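We use cookies to improve your experience. Accept / Manage settings

Jae-hoon Yook
My small study of cleaning up after a meal, part 2. Yesterday I wrote about plates. Today is about the table.

Tihomir Golob asked why I put paper first. With paper, the crumbs stay in one place – I learned this in my first kitchen job. 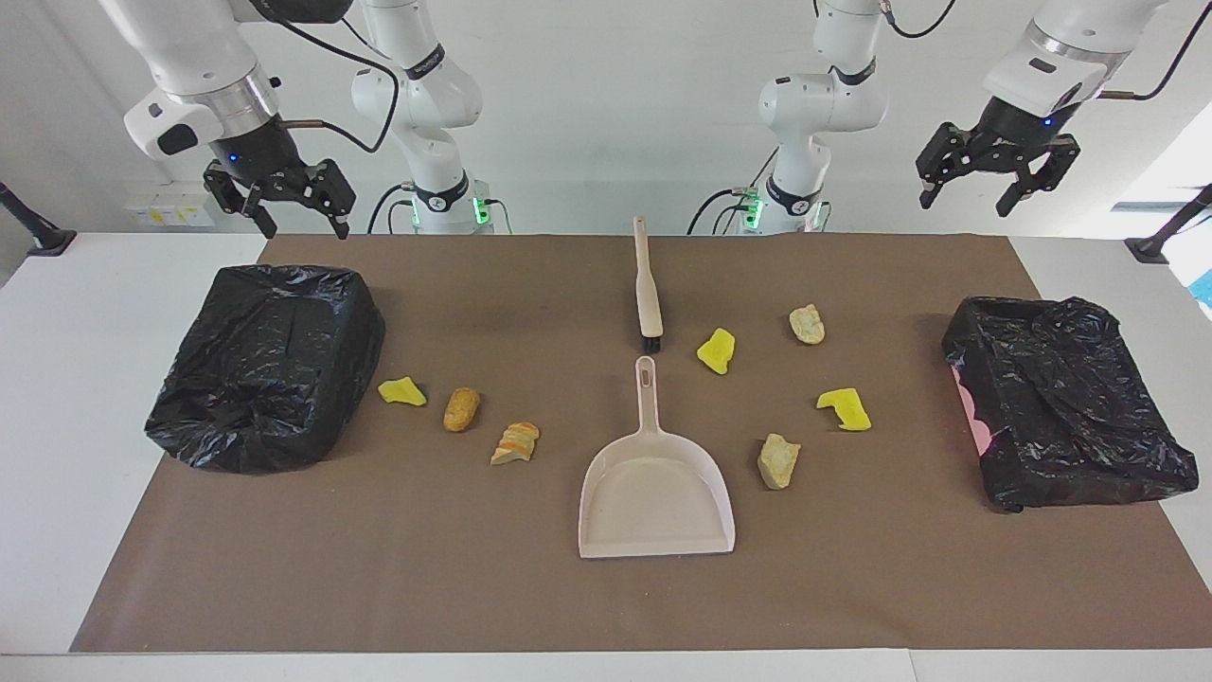

Sorting is the slow part for me. Food scraps and pieces of sponge look similar when I am tired, so I like a bin at each side, with a black bag over it. The brown paper I fold last.

Tomorrow: sponges. I have many opinions.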